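Speaker notes: Two-Handed Cloth Handling with Hand-Held Grippers
Sivdale student robotics project, July 17, 2025. Speaker: Fitriani Siregar

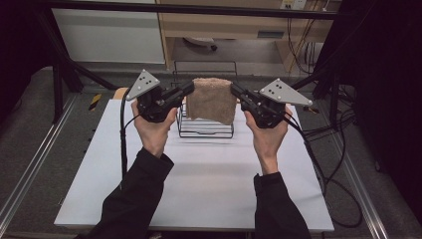 Slide 1. Cloth held by both upper corners, wire rack behind.

Start with the task. One cloth, one rack, two grippers. The operator works both grippers by hand.

Point out the grip: one corner per gripper, sheet spread between the tips. Lower edge has a slight slant. Mention it now, it comes back under scoring.

Markers are on the gray plates on top of the grippers. Do not go into the tracking math. Declan covers it in the next slot.

Slide 2. Data.
Season total is 2852 demonstrations. Cloth tasks only. Rigid objects are logged separately and are not in this talk.
First 500 were recorded before we changed the start position. We train without them. If asked: they are kept on the Rakell drive, labeled, and anyone in the club can have them.

Slide 3. Scoring.
2 points for a drape with both corners over the top bar. Zero if the cloth touches the floor. Hem angle is recorded but not scored. Wellington wanted it scored. Say that the rule is open until October.

Slide 4. Failure cases.
Left corner slips during the lift. Tips close on two layers instead of one. Cable drag when the right hand crosses the center line. Play the clip once, no sound.

Pause for questions here, not at the end. Rawiri has the microphone.

Slide 5. Next term.
Second operator, same cloth, same rack. Compare path length and time per trial. Beverley Ruddock signs off on the lab hours.

Leave the contact slide up while the next team connects.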